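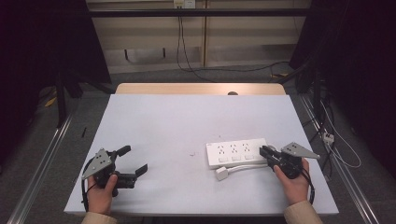
A power strip, two grippers and a pair of hands to work them.

Krystyna Adamczyk spent 12 years packing extension cords and power strips at the Skirnus plant in Rirkemton. She was good at it, in the way people are good at things they stopped thinking about in their first month. Then in May her supervisor asked her to think about it again, slowly, with a gripper in each hand.

The plan is for robots to take over part of the packing line. Robots, it seems, need to be shown. So Adamczyk and two colleagues now sit at small tables on the second floor, picking up power strips the way a machine would have to, which is to say badly.

"My grandson does it better with chopsticks," she says. "And he eats with a fork."

The cords are the trouble. A strip stays where you put it. A cord has opinions. On the line, Adamczyk could coil one and tuck the plug without looking. With grippers, her first try took nine minutes and ended in a word the plant newsletter declined to print.

The pay is slightly better and the chairs are much better. Her knees approve. What she misses is the noise, and arguing with Stanley at the next station about his radio. Stanley has stayed on the line, where he refers to her as "the professor."

Management says all 27 packers will keep a job of some kind. Adamczyk has asked what kind. The answer is expected after the summer, and in the meantime there is a box of power strips by her chair.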